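I've been going back and forth over which gripper to keep on our mobile base for most of the spring, and since two people on the forum have asked how the Ritier compares with the Vaher, I thought I'd sit down with a pot of tea and write it all out properly. I should say that I paid for both of them with my own money, and that I do nearly all my trying-out in the simulator before anything gets bolted to a real wrist.

The Vaher first, as it's the one I had first. It's a plain two-jaw affair, 520 grams on my kitchen scales with the adapter plate, and there is a lot to be said for plain. It opens wide, it closes straight, and the simulator model that comes with it loaded first time. I did wish for a little more give in the pads. Anything round and smooth wanted to squirt out sideways unless I slowed the closing speed right down, and then a simple tidy-up run took so long that I'd wander off and forget I had started it.

The Ritier is a softer sort of thing altogether, with ridged fingers that wrap a bit, and I have to admit I took to it straight away. Over a long batch of simulated picks it dropped 39 objects where the Vaher had dropped 49, so the gap isn't enormous, but nearly all of the Ritier's drops were flat things (coasters, a thin book, the dreaded ruler) and I can plan my way round those. Mugs and tins it simply picks up. The manual is a bit thin, mind you, and the page on finger stiffness seems to have been written for somebody who already knew the answer.

As for controllers, I ran both on the Drakport box, which I've praised here before and will happily praise again. Swapping grippers is a matter of changing one settings file and restarting. The Clarnora controller I borrowed for a fortnight had the nicer screen and a much friendlier way of setting grip force, but it lost its calibration each time I shut it down, and I'm afraid my patience is not what it was.

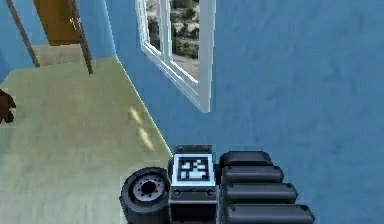 Leeds, June

A small update after more room-to-room driving in the simulator, with the blue walls and the brown door posts that regular readers will be heartily sick of by now. I had worried that the ridged black fingers would get in the way of everything else, but from this angle the square marker on the housing shows up nicely beside them, and I've been able to leave my camera settings alone - a great relief! The wheel is in view as well, and I've grown rather fond of having it there when I'm judging a turn near a wall.

The log for the new batch stands at 1448 picks, all on the Ritier, and I haven't yet felt the urge to go back. If you mostly handle boxes and books, buy the Vaher and enjoy the easy setup. For a muddle of household things I'd choose the Ritier, ideally with the Drakport, and I'd set the finger stiffness one notch below the default before you do anything else. Four stars from me, and it would be four and a half with a better manual.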